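Three weeks with the Allari hand-held gripper 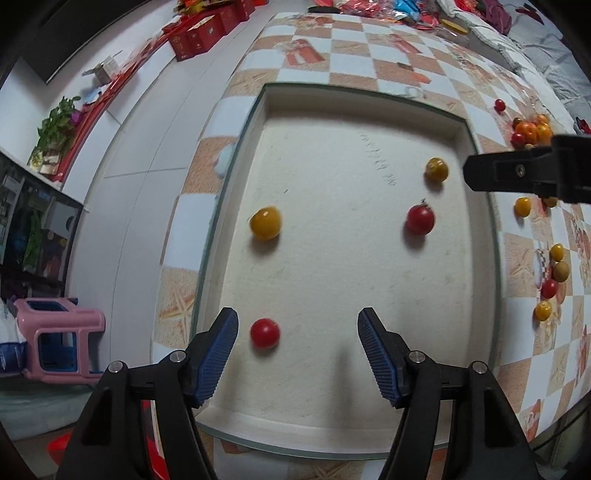

What the kit is

The Allari is a hand-held gripper for recording manipulation data without a robot in the room. You hold it, pick things up, and the camera on the tool logs what the fingers see. I bought the single-unit kit from Saliba, the reseller, for 775 dollars. It came with the tool, a spare set of pads, a hex key, a USB cable and a one-page card pointing to the online manual. There is no case.

I paid full price. Saliba does not know I write this blog.

Fingers and pads

The fingers are black, with two exposed screws on each and a ridged blue rubber pad at the tip. Swapping a pad means taking out both screws, and the pad slides off forward. The screws go into threaded inserts, so I expect them to survive repeated changes. I have changed pads twice.

The ridges run coarse. On boxes and bottles I had no complaints. Cherry tomatoes were the test I cared about, as they are small, round, smooth and easy to ruin. The manual suggests foam blocks for a first session. Foam blocks hide most of what is wrong with a gripper.

The tomato test

The task was to move tomatoes between the tablecloth and a shallow white tray with a raised rim, one at a time. I mixed red and yellow ones so the color would vary in the recordings. I did 100 picks over two evenings and marked each one as clean, slipped or damaged.

Clean: 82. Slipped: 18. Damaged: none.

Most of the slips came from closing the fingers above the widest part of the fruit. The pads then push it down and out, and it rolls until something stops it. Approaching lower fixes this on the open cloth. Next to the rim of the tray it is harder, as the finger on the rim side touches plastic before it is low enough. Thinner fingertips would help. Allari lists a narrow set, but Saliba had it out of stock when I ordered and again when I checked in August.

The trigger travel is long and close to linear. After the first evening I could stop at light contact without looking at my hand. The return spring is a little stiff, and my index finger was sore after an hour.

Recording and software

Recording starts and stops with one button on the grip. A short press starts an episode, a second press ends it, and a long press discards the last one. I lost a few good episodes by holding the button too long. The threshold can't be changed in the current firmware.

Files copy over USB as one folder per episode. I load them in Tundlow, which reads the video and the finger width track without conversion. The width track was offset from the video by a constant amount until I ran the calibration routine in Todby, the desktop app that ships with the kit. Run it before the first real session. The manual puts it in an appendix.

Todby itself is slow to open and forgets the export folder every time. Its episode trimmer works fine.

Tracking in a normal room

I worked at home on a patterned tablecloth with the usual things left on the table and shelves. Position tracking held up well with that much texture in view. On a bare white desk it dropped out several times per session, and those episodes had to be thrown away. Anyone planning to record on a plain surface should budget for a printed mat.

Keep or return

I am keeping it. The mechanics are sound, and the pads are gentle enough for soft fruit. The button firmware and the export folder bug have both been reported to Allari. I got a ticket number for each and no reply yet. When the narrow fingertips arrive I will rerun the same 100 picks with the same tray and post the counts.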